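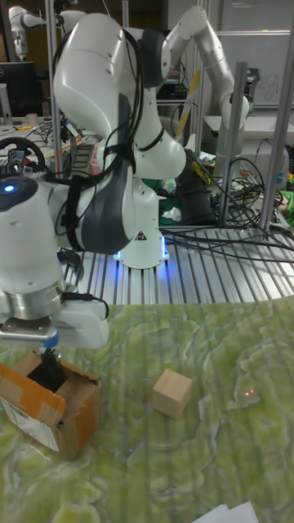

Drolent Gummed Tape Dispenser, Manual, Benchtop

Stavel Packing Supply > Tape and Closure > Dispensers

Stock: in stock at Zasutlow
Ships: next working day if ordered before 2 p.m.
Warranty: 16 months, parts only

Overview

The Drolent is a hand-pulled dispenser for water-activated paper tape. You pull the lever, a measured length of tape runs over a wet brush, the blade cuts it, and you stick it on a carton. The maker's leaflet says it will "transform your packing operation." We have sold packing supplies for a long time and have yet to see an operation transformed by a tape dispenser. What a decent one can do is close a box so it stays closed, with one strip where people tend to use three.

We carry this model because it is the only manual unit in its price range that we haven't had to take back in quantity. Please read the next section before you order.

Do you need one?

Maybe you don't. If you send out a few parcels a day and your plastic tape is holding, keep using it. The usual argument for paper tape is that it bonds into the surface of the cardboard and that opening the box leaves a mark. Both are true. Whether they matter to you depends on what is in the box and how far it goes. A candle going across town will be fine under plastic tape.

The savings argument is weaker than the trade makes it sound. Paper tape costs more per foot than the cheap plastic kind. You use less of it per box, if your packers really do put down a single strip, and many don't. We've visited shops that bought a dispenser to save tape and then watched people put a cross on every carton out of habit. Train them first, or budget for the cross.

Where we would recommend it without much argument: heavy cartons, recycled cartons with dusty or fuzzy surfaces, cold rooms where plastic tape lifts, and anything that tends to get stolen from.

What you get

Dispenser body, painted steel
Water bottle and tray
Two brushes (one fitted, one spare)
Top heater plate: NOT included, see below
Blade, fitted
Parts sheet

No tape is included. The carton shows a roll of tape on the side, and customers write to us about this every month. The picture on the carton is wrong and we have told the maker so.

Specifications

Feed: manual lever, lengths set by scale
Longest single pull: 56 cm
Roll capacity: one roll, up to 200 m
Tape type: plain or fiber-reinforced, gummed side in or out
Maker's rated blade life: 2000 m of reinforced tape
Power: none
Color: gray

A word on blade life. The rating is for clean tape, cut with a firm pull, on a blade that gets wiped. Reinforced tape has glass threads in it and they are hard on an edge. Valdir Cordeiro, who runs our repair bench, changes blades well before the rated figure on any machine that comes in from a busy shop. If your tape is tearing and leaving a whisker on one side, the blade is done, whatever the leaflet says. Replacement blades are cheap. Order one with the dispenser.

The brushes

Most complaints about "bad tape" are complaints about brushes. Dried glue builds up at the root of the bristles, water stops reaching the tip, and the tape goes down half dry. It looks stuck. Two hours later the flap is up.

Take the brushes out at the end of the shift, rinse them in warm water, and stand them bristles down in the tray overnight. It's a dull job and it gets skipped. We sell a brush cleaner, because people ask for it, but warm water and a drop of dish soap do the same work and we'd be surprised if you could tell the difference. We couldn't.

Hard water leaves scale in the tray. White vinegar takes it off.

The heater plate

There is an optional heated plate that sits above the brush and warms the tape on its way out. It does help in an unheated warehouse in January. In a normal room we found no difference we'd be willing to put a number on. It also adds a power cord to a machine whose main charm is not having one. Skip it unless you can see your breath at the bench.

Compared with the Sầm

We also stock the Sầm, which is the electric model people compare this with. You key in a length and it feeds itself. It's faster, and on a bench where the same carton goes out all day, the speed is real. On a bench with mixed sizes we've seen packers stand there pressing buttons for longer than it would take to pull a lever.

The Sầm costs a good deal more, needs an outlet, and has a sensor that gets confused by paper dust. When it stops, everything stops. When the Drolent jams, you open the lid and pull out the scrap. We like the Sầm well enough and would sell you one tomorrow, but try the manual unit first if you are unsure. We take it back against the price of the Sầm within 30 days if it is clean.

Setting up

Put it on a flat bench at elbow height. It has rubber feet, and they hold on a painted or laminate top. On bare wood they creep, so use the two screw holes in the base.

Load the roll so the glue side faces the brush. The diagram on the parts sheet is printed upside down on some units. Lick a finger and touch the tape: the tacky side is the glue.

Fill the bottle, turn it over into the tray, and wait a few minutes for the brush to soak before you pull the first strip. Throw that strip away. When you lay a strip on a carton, rub it along the whole length with your palm, including the ends that fold over. Pressure is what does it. A strip that has only been laid on top will peel off in one piece and you'll blame us.

Known faults

The lever return spring squeaks from new. A little light oil quiets it for a while.

The length scale reads slightly long. Measure a pull or two and set it by that.

The tray lip is thin and bends if the machine is carried by it. Carry it by the body. Bent trays are not covered by the warranty, and Valdir can always tell.

Claims we don't repeat

The maker calls the dispenser "eco-friendly." It's a steel box. Paper tape can go in with the cardboard at most recycling centers, which is handy, but reinforced tape has plastic or glass in it and some centers don't want it. Ask yours.

The maker also says the seal is "tamper-proof." It isn't. Anyone with a knife can open a carton. What you get is a carton that looks opened afterward.

Spares

Blade, with screws
Brush, single
Water bottle
Tray
Return spring
Rubber feet, set

Order spares through the Zasutlow counter or add them to your basket with the dispenser. Springs are back in stock in March.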